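Storkis robotics club list - archive

Subject: Re: wrist camera and the yellow bin
List: build-team

Replying below the quote. I have read the whole thread, so apologies if I repeat something already settled.

> Before we go to Kostville I would like to settle the bin task.
> Right now the gripper gets to the bin fine, but the vision code
> keeps picking up targets that are not there. I ran it after school
> and it called out an object in 3 different places with nothing
> loaded. My guess is the threshold is too low. Can we just raise it
> and move on? I would also like to know if the bin we practice with
> is the same kind they use at Quintanilla, or if we are tuning for
> the wrong plastic.
>
> Also, who has the spare finger screws? The box on the shelf only
> has the long ones.

Taking these in order.

The threshold. I raised it first, since that was the easy thing to try, and it did cut down the false targets. It also made us miss the small gray parts when they sat near a wall, and those are worth the most points. I put it back where it was. The code looks for two things, patches much brighter than their neighbors and patches much darker. The shiny plastic gives it plenty of the first kind. Every lamp over the table turns up again somewhere on the walls or the floor of the bin, and the spots move when the wrist moves.

What I did instead was save frames from the wrist camera with the arm parked over the bin and the fingers open. I saved 500 of them over one long evening, changing the wrist angle a little between batches. Then I marked which detections were glare and which were something else. Most were glare. The rest came from marks on the plastic itself, and those are harder, because they stay put when the arm moves, the same as a real part would. The worst one sits right where we want to close the fingers.

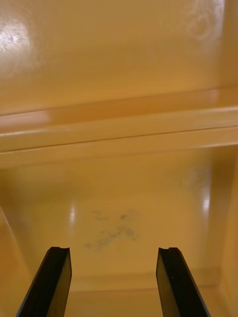

Wrist view, fingers open. Dark mark on the bin floor ahead of the fingertips, glare to both sides.

I do not know what the mark is. It could be ink or plain dirt. Please try a damp cloth with dish soap on it before the next session, and nothing stronger, as I don't want the surface going cloudy in one patch. If it comes off, good. If it stays, leave it. The bins at the event will have been used by other teams and I would like the code to cope with a dirty one.

For the glare I have a change on the branch called bin-check. It takes two frames from slightly different wrist positions and throws out any bright spot that moved too far between them. The cost is 4 seconds per pick on our laptop, and that is too slow. Part of that time is the arm settling and part is my code copying the whole image when it only needs the lower half. Someone who is better with arrays than I am should look at it.

The plastic. Sukdale wrote back about the field kit. They say the bins at Quintanilla are from the same order as ours, but they would not promise the same color. So please don't add anything that depends on yellow. There is a color filter in the old code from last season - take it out if you see it.

The screws. The short ones are in the lid of the blue toolbox, in a bag. Use the short ones only. The long ones go through and touch the inside of the finger mount.

Still open before Kostville:

- Crop the image before the two-frame check.
- Run the check with the ceiling lights off and only the desk lamp on. I have not done this at all.
- Mark where the bin goes with tape. It slid a little during my last batch and I had to drop those frames.
- Write down the wrist angles somewhere other than my notebook.

I can be in the lab from 4 until they lock the building. If you push to the branch, say so on this list and not in the chat, as I don't check the chat during practice.

---
You are receiving this because you subscribed to build-team. To stop getting messages, reply with "unsubscribe" in the subject.

This archive uses cookies to remember your display settings. Accept | Decline

Contact the list owner | Copyright Storkis robotics club | Back to top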